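Keeping the Celadix cell in order

Huiling Jiang looks after one robot. It is a single white arm on an overhead mount, it sorts household items into baskets on a perforated table, and it belongs to a test cell at Rashti that most people there just call the Celadix. She has had charge of it since October, when she took over from Jenő Fodor, who moved to the Floltitz site and still gets her phone calls.

"I inherited a binder and a drawer of screws," she says. "The binder was good. The screws were all mixed up."

The cell exists twice, once in the workshop and once in simulation, and Jiang maintains both. Any change to the layout goes into the simulated room first. She runs the arm through its picks there, reads the log, and only then touches the real table. She says people who visit tend to ask about the arm and hardly ever about the model, although the model takes up more of her week.

"If the mount is three millimetres out in the model, everything you learn from it is three millimetres out. You can spend a day blaming the gripper for that. I have done it."

The basket pick is the one she uses as a check after any work on the arm. The gripper goes straight down between the walls, closes on something small, and comes up again. A basket is harder than an open table, she explains, as the fingers have very little room to be wrong in. If the wrist has been put back slightly twisted, the fingers touch a wall on the way down and the run stops.
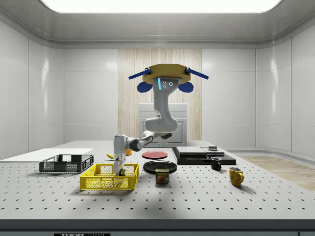

She runs that check 30 times before she signs anything off. Fodor used to do more, and they have argued about it. "Jenő would leave it going over lunch and come back to 400 results, and then he had to read them. If it's going to clip the rim it does it early on. After that you're only keeping the motors warm."

The objects matter too. The simulated set has crockery, mugs, fruit and tinned food, and each one needs a weight and a friction value as well as a shape. Mugs cause her the most bother. The handle changes where the fingers can go, and a mug turned a quarter of the way round is nearly a new object as far as the planner is concerned. Flat plates come second. Bananas she has no complaints about.

On the real arm the routine is plainer. Once a week she wipes down the lenses on the sensor head with a dry cloth, checks the cable run up to the mount for rubbing, and goes round the mounting bolts with a torque wrench. The finger pads get changed when they go shiny. She keeps a note of each change in the binder, along with the results of the basket check before and after.

Calibration is done in the morning before the heating comes on properly. Mitra Bagheri, who wrote most of the calibration script, told her the time of day made no difference. Jiang logged it for a few weeks and found that it did, a little. "Mitra looked at the numbers and added a temperature field to the script. So now we both write it down."

The worst fault so far was in the second joint. The arm would reach down over the table, settle, and then sag by a hair just before the fingers closed. Nothing showed up in the error log. She replaced the pads, recalibrated twice and swapped a cable, and after that she went back to the simulation and loosened the joint on purpose until the simulated arm did the same thing.

"It matched almost exactly. So we opened up the real one and the brake was worn. Zoltlow sent a new one and Rostam Zamani came over to help me lift the arm off, which is a two-person job whatever the manual says."

The refit took a morning - the basket check took the rest of the day, as she had put one shim back the wrong way round and had to start again.

Her list for the next few months is short. She wants a spare sensor head on the shelf, a better light over the back of the real table, and the model's friction values measured again from scratch, as roughly 46 of them were typed in by hand before her time and she doesn't trust them. She has also bought a box with compartments for the screws.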